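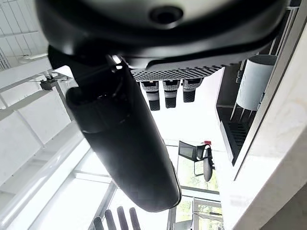

Figure 1. Wrist view, with three fingertips under the gripper housing and a longer black finger across the centre.

Papers > Household Robotics > Practice and Standards > Section 4

Search this archive Enter keyword or author Go

4. Do the written rules reach the kitchen?

Most guidance on robots in the home is written by people thinking about the arm. They set limits on how fast it may move, how hard it may push and how soon it must stop. We have no quarrel with any of that. Our doubt concerns what is left over once the arm has been dealt with, and in a kitchen a good deal is left over.

We took the Brostitz house code as our starting point, as it is the one our partners at Fliltlow were already using. It has 50 clauses. We read each against the logs and video from the dish-loading trials and asked a plain question: could a person watching the trial tell whether the clause was being kept? Where two readers disagreed, the clause was marked as unclear and left that way. We did not hold a meeting to talk ourselves into agreement, a habit we have seen in earlier reviews and do not trust.

4.1 Clauses about seeing

Clause 9 says that the operator "shall at all times have a sufficient view of the working area". It says nothing about which view. A wrist camera gives a close look at whatever lies beyond the fingers, and it gives a close look at the hardware too. In Figure 1 the housing takes up the top of the picture, and the long finger comes down across the middle and partly overlaps a white container standing on the shelving. The window and the chair in front of it are partly visible between them. Is that sufficient? Under the code it might be, if the operator has a second camera, or if the container is not the thing being reached for. The code leaves this to the site, and the site, in our experience, leaves it to the operator.

Light is a related matter. The left side of the same view is bright enough to wash out the window frame. Clause 11 asks for "adequate lighting" and gives a minimum level. It gives no maximum. A room can pass on paper with daylight pouring straight into the lens, and we would like to know how the drafters imagined a robot would be used in a house with windows.

The Plorow checklist, which some sites use alongside the code, does slightly better. It asks for a test card to be read through each camera before work starts. The card is read once, with the hand open and empty. Hands do not stay open and empty, and sunlight moves. We would accept the card as a test of whether the camera is switched on.

4.2 Clauses about holding

The code speaks of "the load" throughout. A load has a weight, a size and a centre, and a grip on it is judged by whether it falls. Crockery is less obliging. A mug can be held perfectly well and still be held the wrong way up for the rack, or pressed on a side that will be needed to set it down. No clause covers the angle of a held object as it nears its resting place, or says who decides that it has been put down.

The sites have filled this gap for themselves. Fliltlow's local rule is that an item counts as placed when the hand has let go and withdrawn 75 mm. Loureiro, the other site, counts it as placed when the operator says so. The logs hold 1,168 placements under the two rules taken together, and they have been added up and reported as a single figure in at least one internal summary. We think that figure means very little and have not repeated the success rate that was drawn from it.

4.3 Clauses about the room

Clause 31 requires that "the floor within reach shall be free of obstruction". It was plainly written for a robot that stands in a marked bay. In a kitchen the open drawer of a dishwasher is itself within reach, at about the height where a person would catch a shin, and it has to be open or there is no task. Read strictly, the clause forbids loading a dishwasher. Read loosely, it forbids nothing. Both our readers marked it unclear, for opposite reasons.

Cables are treated separately, in clause 34, which asks that they be "managed". The view below has the left hand held open beside the wire rack while the right holds a light grey mug over its other end. Near the robot's right leg, a thin black cable trails over the carpet up towards the underside of the drawer. There are further cables at the left wrist and a thick loop of it in the corner. An inspector could call the wrist cables managed, as they are wrapped round the forearm. We do not see how the same inspector could say anything useful about the one on the carpet, as the clause gives no distance, no height and no test.
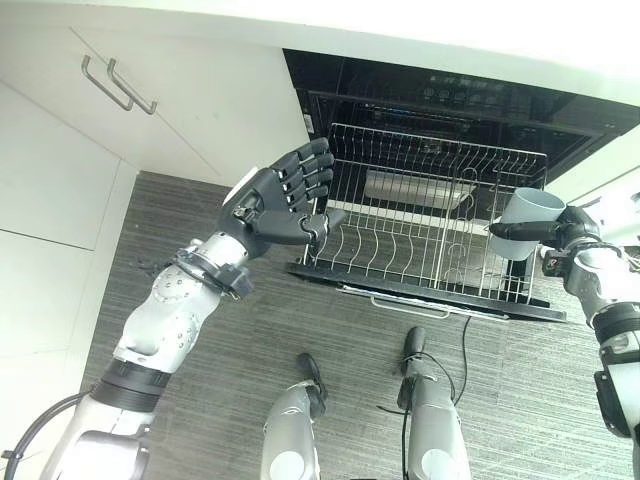
Leonilde Seixas, reading a draft of this section, objected that a code is meant to be loose. A site rule that named every cable and every drawer would be out of date within a month, she wrote, and operators would stop reading it. She would sooner have one vague clause that a trained person applies with sense than ten exact ones that are ticked without looking.

We take the point about length. We are less sure about the trained person. The code asks for training in clause 2 and never says what the training should contain, so the good sense it relies on has to come from somewhere outside the code. If that is the arrangement, the document should say so on its first page, and buyers should stop treating a signed copy as proof of safe practice.

4.4 What we would change

Our proposals are modest. Clause 9 should name the cameras to be used for each stage of a task and should require the view to be checked with an object in the hand. Clause 11 needs an upper limit, or at least a check with the blinds as they will be during work. Placement should be defined once, in the same words for every site, before any more totals are published. Clause 31 should allow for doors and drawers that must stand open, and clause 34 should say what counts as a managed cable on a floor where people walk.

None of this has been tested. We hope to run the altered clauses at Loureiro next May, with readers who have not seen this paper.

Reader comments (3)

T. — We use the Plorow card and I agree it proves next to nothing. We now read it twice, the second time with a cup in the hand. Takes a minute.

Guest — 75 mm is fine for plates but useless over cutlery, where the hand can be well clear and still knock something on the way out. Did you look at that?

kitchenbench — I think you are too hard on clause 31. Our inspector accepted an open drawer as part of the workpiece. Whether the next one will, I couldn't say.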